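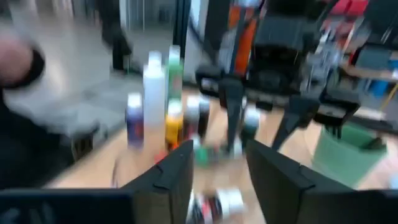 Supply Table Sort: What Stays, What Goes, and Where It Lives Now

Friday, May 26, 2023

The shared bottles at Fuvbridge have been sorted. Anyone who has tried to find the glue in the last year knows why this was needed. Paint, glue, cleaner and hand soap had all been going back on whichever shelf had room, and the shelf by the sink had started to bow.

Brenda Maldonado and Arūnas Jõgi took everything out of both cupboards last week and worked through it on the wooden table in batches. Each bottle was opened, checked and either kept, combined with another of the same kind, or put in the bucket to be rinsed and recycled. They got through 73 bottles. Most were fine. A fair number had less than an inch in the bottom and had been put back by someone who then opened a new one.

How things are stored from now on

Paint is in the left-hand cupboard, middle shelf, with the labels facing out. It is grouped by color: reds together, yellows and oranges together, greens together, then blues and purples. Black and white are at the right-hand end because they get used the most. If you take a color from the back, please move the others forward.

Glue is on the shelf above. Tall bottles with nozzles stand at the back and the small ones go in front.

Anything used for cleaning has moved out of the craft cupboards altogether. It is now under the sink behind the child latch. The latch sticks – push down first, then pull.

Hand soap stays by the sink. There should be one bottle out and one spare. The rest is in the hall closet, and Vija Šimkus has the key on Tuesdays and Thursdays.

Partly used bottles

Please finish the open one first. We now put a strip of masking tape on the cap of whichever bottle is in use, with the date it was opened. When it is empty, move the tape to the new bottle and change the date. The tape and a marker are on a string inside the cupboard door.

Two bottles of the same color can be combined if they are the same brand and the same type. Do not mix washable paint with acrylic. This happened with a green last fall and the result never dried properly, and several of the kids' masks had to be thrown out.

Bottles lying on their sides leak slowly even with the cap on. Most of the mess on the old shelf came from this. Stand them up, and if one won't stand because the bottom is dented, use a jar.

Caps

We have a tin of spare caps, mostly white. They fit the standard paint bottles and some of the glue. If a cap is clogged, soak it in warm water before you reach for a pin. Arūnas has replaced the split ones, so if you find another, put it in the trash and take one from the tin.

The bucket

Empties go in the bucket at the end of the table. Rinse first if you have time. If you don't, leave the cap off so that whoever does the rinsing can see it still needs doing. The bucket is emptied at the end of each session by the person who locks up. Please don't use it for brushes or for dirty water – there are jars for that on the windowsill.

What we are short of

After the sort we are low on yellow, white and brown. We have more purple than we are likely to use before September, so if you are planning a project and have any choice in the matter, plan something purple. Līga Vaher has already agreed to do grapes and eggplants with the Wednesday group.

We also need:

A second pump top for the large glue bottle
Funnels, small
Flat trays that are not cracked
Old towels for under the table

Donated paint is welcome if it is still liquid and the label can be read. Please don't leave bags of it outside the door. Bring it in during opening hours and hand it to whoever is running the session, who will check it before it goes in the cupboard. Unlabeled bottles will not be kept, even if it seems obvious what is in them.

Ordering

Ha-neul Ra is taking over the supply order from this month. The order sheet is on the clipboard next to the first aid box. Write down what is low when you notice it, with the color and the size of the bottle. "More paint" was on the last sheet 3 times and was not much help. The next order goes in at the end of the month and usually takes about 2 weeks to arrive.

Shelf repair

The bowed shelf has come down and will be replaced with a thicker board. Until then the wall by the sink has nothing on it and should stay that way. The brackets are still up and they are at head height for anyone over ten or so, so take care when you are bent over the sink and stand up.

The old board is leaning in the hall. If anyone can use it, take it.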